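I have been sorting the drawer again. Regular readers will know the drawer. It is the one under the window that was meant for tea towels and has, since we moved to Whitlock, held everything else: keys to locks we no longer own, three dead torches, a bag of picture hooks, and the instructions for a toaster that went to the tip in a previous decade.

My usual method is to pull the whole thing out, tip it on the floor, feel ill, and put it all back in a slightly different order. This counts as an afternoon's work and I generally reward it with cake.

But I have been reading about grids. The idea, as far as I can make out, is that you cover a large flat surface with brown paper, mark it into squares with tape, and give each square a job. Keys here. String there. Things I am too sentimental to throw away go in the corner where the sun won't find them. You can't put anything down without deciding what it is, and this turns out to be the bit I have been avoiding since I left home.

I like brown paper anyway. It makes whatever you put on it look as if it came from a shop with a bell on the door. A ball of string on our kitchen worktop is clutter. A ball of string on brown paper costs £14 and is called twine.

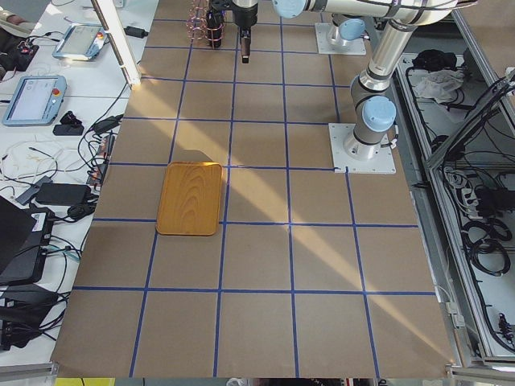

Brown paper, blue tape and one wooden tray, with the sun coming in.

Blue painter's tape is the stuff to use, by the way. I tried parcel tape first, on the grounds that we had it, and when I came to lift it the paper came too, along with a strip of varnish I had been quite fond of. A 50 metre roll of the blue was on the shelf at Nornel, next to the paint trays, and I have now stuck down what feels like most of it. My lines are not straight. I began with a ruler and a pencil, moved on to judging it by eye, and finished in a sort of crouch with my tongue out. The squares at the far end of my table are really more of a suggestion.

The tray is what I have come round to most. I had always filed trays with doilies and fish knives, as something you are given and then have to dust. But a plain wooden one with rounded corners and a bit of a rim is a very decent thing to look at, and if you put your undecided objects in it they stop rolling about and start looking like a collection. I like a grain that goes round in wavy rings, like a map of somewhere hilly. Adness had one for £55, which I picked up, turned over, and put down again with great care. Mine came from the charity shop and has a ring on it from somebody's mug.

Anyway, the drawer. It took from just after breakfast until the light went off the table, at which point I had filled every square and was balancing batteries on the windowsill. I did not count the contents, but the rubber bands alone would have kept a post office going through August. Two carrier bags have gone out. One small box has gone up to the loft, where it will be very happy with its friends.

The keys are still here. I had the lid of the bin up and everything, and then I thought, what if one of them is for the shed at Nestirum, which we sold, and which had no lock.

They have their own square now. The tape will have to come up before we can eat at the table again, so supper is on our knees until further notice, and the tea towels are on the back of a chair, where they have always lived.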